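Hanging a tool board in front of corrugated metal cladding
Asked in Sheds, Garages and Workshops
Asked by Ritu Nishad, Drodside
3 answers

I've taken over a small unit with corrugated aluminium walls inside and I want to put up a board for hand tools. The board is a grey one, quite rigid, and I already have the pegs for it. My problem is the wall. The ridges mean nothing sits flat, and I don't want to put holes through the sheet as it is the only thing between me and the weather. The unit is rented as well.

The load isn't much. Spanners, two hammers, a hand saw, a set of clamps. I weighed the lot in a bucket on the bathroom scales and it came to 28 kg including the bucket.

I have read that you can use self-drilling screws with rubber washers, and I've also read that these always leak in the end. Is there a way of doing it without touching the wall at all? Floor is concrete, level enough. There are timber rails at the top and bottom of the sheeting but I don't know how sound they are.

Answer from Raed Azar
Accepted by the person asking

Don't fix to the sheet. It will hold for a while, but thin aluminium has very little for a thread to bite on and the holes go oval once the board starts getting knocked. Leave the wall alone and stand the board in front of it.

What I did in mine was two uprights of planed softwood, floor to top rail, with the board screwed to those. The feet sit on small squares of damp-proof membrane so they don't draw water from the concrete. At the top, one angle bracket per upright into the timber rail. The bracket is only there to stop it tipping forward, the weight goes down through the feet. 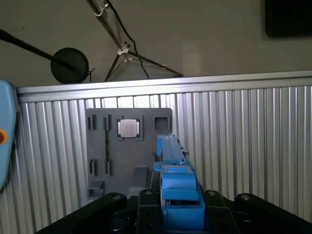

Leave a gap behind the board. I'd go for 25 mm as a minimum between the back of the board and the tops of the ridges. You need it for the peg tails anyway, and cold metal sweats in winter. If the board is tight against the sheet the water runs down and sits on the bottom edge. I had a run of it in February and the spanners on the lowest row all had a brown bloom on them.

Check the top rail before you rely on it. Push a bradawl in at both ends and in the middle. If it goes in easily the timber is soft and you want a free-standing frame instead, with feet coming forward at the bottom like a clothes airer.

One more thing - aluminium and plain steel don't get on where it's damp. Use stainless for anything that might touch the wall, or put a bit of rubber between the two.

Comment from Ritu Nishad: Thank you. Tried the bradawl and the top rail is fine, the bottom one is rotten at the door end. As the feet go on the floor I take it that doesn't matter for the board?

Comment from Raed Azar: Doesn't matter for the board. I would tell the landlord though, and take a photo of it so you don't get the bill.

Answer from Tuulikki Peltonen

Agree with the uprights. If you don't want to cut timber you can use the steel strut channel that electricians use. It costs more but it comes already slotted, so you can move the board up and down without drilling again. File the cut ends, they are very sharp, and put the plastic caps on.

For height, I set the middle of the board level with my shoulder. Most people put them too high and then can't reach the top row over the bench. Hang the heavy things low and near an upright. Hammers in the middle of a wide board will make it bow in time, even a stiff one.

If there's a bench going underneath, build the bench first.

Answer from Régis Deschamps

just use magnets

Comment from Rhonda MacLeod: Magnets don't stick to aluminium.

Comment from Régis Deschamps: ok didnt see that bit. strong double sided tape then

Comment from Rhonda MacLeod: Not for 28 kg on a ridged wall that gets hot in the sun. Please don't, Ritu.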